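Masking the Gripper Body Before You Run Pose Tracking

If you have been following along with the Tundano tooling pages, you already have a folder of wide-angle clips from a hand-held gripper and a working install of Fovgate, and you are probably itching to get straight to camera poses. I was too, the first time! But there is one small job to do before that, and it will save you a good deal of grief later on. We need to tell the tracker which parts of the image belong to the tool itself.

The trouble is easy to picture once you think about it. The gripper is bolted to the camera, so its body stays put in the image while the whole room swings by. A feature tracker loves that kind of thing. It finds nice crisp corners on the gripper, sees that they never move, and concludes that the camera isn't moving much either. You end up with a path that is too short, or one that sticks in place and then jumps.

Start by pulling out your frames. Open a terminal in the session folder and type:

fovgate extract --every 3 clips/ frames/

Keeping every third frame is plenty for building a mask. My test session gave me 1,125 stills, and I only needed a small handful of them for the drawing step. Pick ones from different parts of the clip, with the camera facing different ways, so you can tell at a glance what stays fixed and what is just passing through.

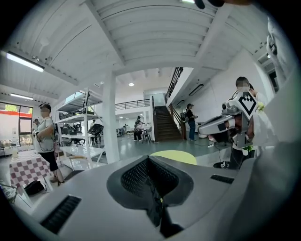
Wide-angle still from a gripper camera. The gray body along the bottom, with its dark spade-shaped recess, belongs inside the mask.

Now open the mask editor with fovgate mask frames/ and draw a polygon over the gripper body. Go a little wider than you think you should — the edge of a smooth gray shape against a shiny floor is just the sort of line the tracker likes to grab. Be sure to take in the recess and the ribbed slots too, as fine texture like that is full of tempting corners. Then add the black corners outside the lens circle as a second region, and pull that boundary inward by a few pixels.

Please leave the people out of this mask. They do cause trouble, of course, because they walk around and wave their arms (and quite often they are holding grippers of their own), but they turn up somewhere different in every frame. A fixed mask can't follow them. For those we use the Bondarchuk segmenter, which makes a separate mask for each frame, and you can turn it on in the config:

static_mask: mask.png
dynamic_mask: bondarchuk
max_features: 600

I settled on 600 features after a lot of fiddling. With a ceiling full of beams and light fixtures, a higher number mostly piles extra points up there, and the lower part of the room, where you care about accuracy, hardly gains any.

Save the file and run fovgate track --config session.yaml. When it finishes, open the overlay viewer and scrub through slowly. You want to see points on things that are part of the building, such as window edges, columns and stair rails, and none at all on the gripper. If a few are still clinging to its outline, grow the mask by 3 pixels and run it again.

Once the path looks smooth, export it with fovgate export --format wandmont, and the Wandmont planner will pick it up from the session folder the next time you start it. Keep mask.png somewhere safe, too. You can use it again for every clip from the same gripper, right up until somebody loosens the camera mount, and then you will need to draw a new one.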